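Arka Robotics Short Course / Handout 6: House Rules for Soft Goods
Instructor: Raelene Hinds. Revised July 2023. 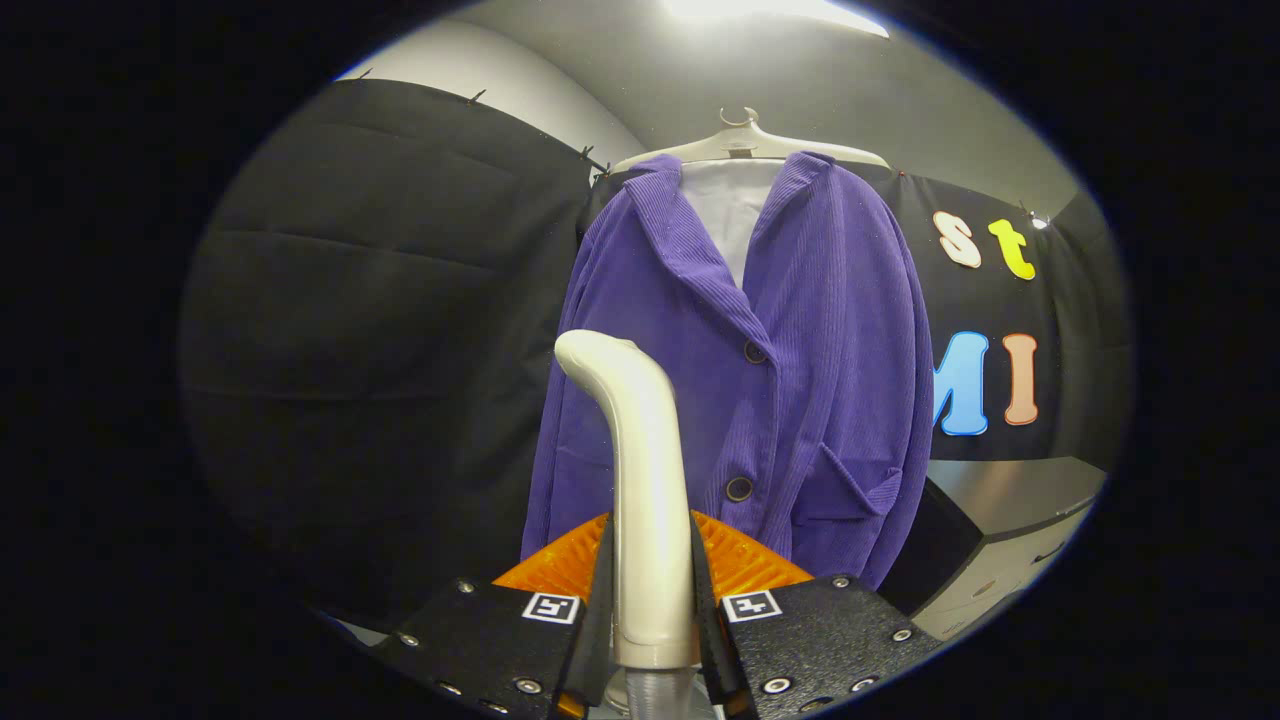
Fig. 1. Hand-held gripper and a corduroy jacket on a plastic hanger.

Cloth does not care about your schedule. A box has corners, and you can look up where they are. A jacket has a general attitude. The rules below apply whenever you work with clothing, and yes, they apply to the people who took the Dundell workshop.

Before you start

Check the fingers. Look at the screw heads first, then run a cotton rag along each edge. If the rag snags, so will the sleeve. Tighten or replace, and write it in the log. "Seemed fine" is not a log entry.

Keep the markers clean and flat. A marker with a thumbprint on it is a decoration. Wipe with a dry cloth only; Safta Ene has strong views on glass cleaner and will share them.

Look up. A bright ceiling light over a white hanger gives you glare right at the hook, the one place you wanted to see.

During a run

Approach slowly enough that you could stop and feel silly about it. Grip fabric, never buttons. Buttons are held on by thread and optimism.

Pocket flaps and lapels count as loose edges. Say out loud which one you are going for before you close. If you miss, open fully and back off before trying again. No dragging.

One person holds the tool. Everyone else keeps their hands out of the work area, including anyone who is "just straightening the collar."

After a run

Rehang the garment the way the sheet says. Note any pulled threads, even small ones. The Avram checklist has 13 lines and you are expected to fill in all of them, in handwriting a stranger could read.

For next time: read section 2 of the Erkero guide and bring a garment you don't love.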